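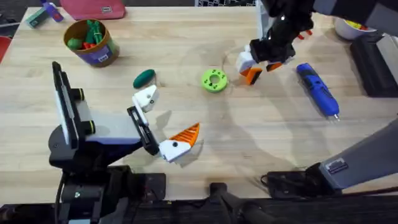 *The ring and the screwdriver on the table*

**Scuff marks on a light wood tabletop – sand or leave?**

The table I use for small assembly work has picked up a few thin circular scuffs near the middle. I can't feel most of them with a fingernail. It's pale wood with a faint grain, and I don't know what finish is on it. Wiping with a damp cloth did nothing. Do I have to sand the whole top, or can I treat just that spot?

Jocelyn Arsenault

---

**Violeta Quezada**

Don't sand yet. If your nail doesn't catch, the marks are probably only in the finish. Put a drop of mineral oil on a soft cloth and rub with the grain for 2 minutes, then wipe it off and leave it for 20. Try it on the underside first – oil can darken bare wood.

If they still show, go over them lightly with a fine gray abrasive pad, again with the grain. After that, put a mat down where you set parts and tools. I paid about $50 for a big one and it has held up fine.

---

**Grinex**

I'd leave it, it's a work table. Mine is a lot worse than that. Agree on the mat though, any cheap cutting mat will do.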